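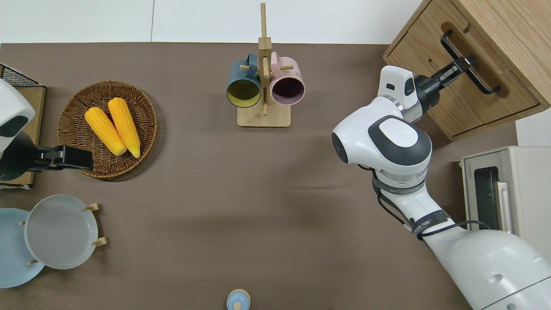 Where should the mug tree and the plate rack go once they are put together?

Set them on a flat, dry stretch of table or counter within easy reach of where you pour your coffee and serve your food, and keep them at least eight inches away from the stove.

Section 3: Setting Up Your Arcombe Table Pieces

Welcome to the part of the guide where the boxes are open and the paper is all over the kitchen floor. If you have followed Section 2, the mug tree is already standing on its base and the plate rack has all of its pegs in. If either one still wobbles in your hands, please go back a few pages before you hang anything on it. It only takes a minute or two, and your favorite mug will be safer for it.

The Arcombe pieces are sold by Brillora as a set, but plenty of our customers buy one and come back for another later on, so the steps below are grouped by piece. Skip whatever you don't own.

Before you begin

1. Clear the part of the table you plan to use and wipe it with a damp cloth. Let it dry all the way. Wood that sits on a wet table can pick up a ring, and rings are a great deal harder to get out than to avoid.

2. Wash and dry every mug and plate. New ones often carry a little dust from the store, and older ones that have been waiting in the back of a cupboard usually carry more than you'd like to think about.

3. Run your fingertips over each peg. If you feel a rough spot, rub it gently with a piece of 400-grit sandpaper, going with the grain, and brush off the dust. A few light strokes are plenty.

Note: The finish is thin on purpose, so that the grain shows. If you sand through it, a dab of the oil that came in the small bottle will even out the color. Leave it overnight before you hang anything there.

Setting up the mug tree

1. Place the tree with the long side of its base facing you. Press down on each corner of the base in turn. If it rocks, turn the tree a little or move it over - most kitchen tables have a low spot, and you may have just found yours.

2. Hang the first mug by its handle on one of the lower pegs and let it come to rest by itself. On most mugs the handle settles over the peg and the open end tips down, as on the two in the picture at the start of this section. It keeps the dust out, and any last drop of water can find its way out too.

3. Hang the second mug on the opposite side of the post. Keep going like this, one side and then the other, until you have as many mugs up as you want. Heavy mugs belong low, and light ones can go higher up.

4. Give the table a gentle nudge with your hip, the way somebody in your house is sure to do before long. If the mugs knock together, take one down and try it on another peg.

Caution: Do not hang a mug that is still full of steam from the dishwasher. The handle will be hot, and the moisture can work its way into the hole where the peg meets the post. Let the mugs cool on a towel first.

Caution: Never carry the tree with mugs on it, even across one room. Take them off, move the tree, and hang them again. We know it's a bother.

Note: A mug with a very small handle may not fit over the peg. Please don't force it. Signe Wallin, who looks after our customer letters, keeps one such mug on a saucer beside her tree and has been perfectly happy with the arrangement since December.

Setting up the plate rack

1. Stand the rack so that the rows of pegs run away from you. You should be able to slide a plate straight back between the pegs without turning your wrist.

2. Put your largest plate in first, at the far end, and work toward the near end with the smaller ones. Each plate stands on its edge and leans lightly on the pegs behind it.

3. Leave an empty slot between deep plates or plates with a wide rim. Flat dinner plates can go in neighboring slots. It's quite all right if one overlaps the next when you look down from above, as long as the edges aren't grinding against each other.

4. Lift each plate out once and put it back. If one sticks, it is probably too thick for that rack, and it will be better off lying flat in the cupboard.

Note: The rack was made for dinner and salad plates. Serving platters more than 11 inches across tend to pull it over backward.

Using a round tray alongside

Lots of people like to finish off the table with a wicker tray, and we do too. A round one with a raised rim is handy for corn on the cob, rolls, or anything else that would otherwise roll away from you.

1. Shake the tray upside down over the sink to get rid of loose bits of fiber.

2. Set it where you can reach it without passing your sleeve over the mugs.

3. If you'll be putting damp or buttery food in it, lay a clean cloth or a sheet of parchment inside first. Fresh corn that has been husked and dried off can go straight in.

Caution: Do not soak a wicker tray. Wipe it with a barely damp cloth, then stand it on its rim to air out. A coiled weave holds water deep inside, where you can't see it, and it can start to smell.

Checking things over

Once everything is in place, leave it alone for a day and then go around again. New wood settles a little when it moves from a warehouse into a warm kitchen, and a peg that was snug in the morning may turn slightly by the next evening. If one does, take the mugs down, push the peg in with the heel of your hand, and give it a small twist to the right. Glue isn't needed, and it will make it hard for us to send you a fitting replacement.

Note from Harvey Fehr, workshop: If a peg comes out completely, look at the end of it before you call. A number is stamped there. Tell us that number and whether it came from the tree or the rack, and we'll mail you the right one.

For yearly oiling and for getting out tea stains, turn to Section 4.

Section 3 revised 11 May 2019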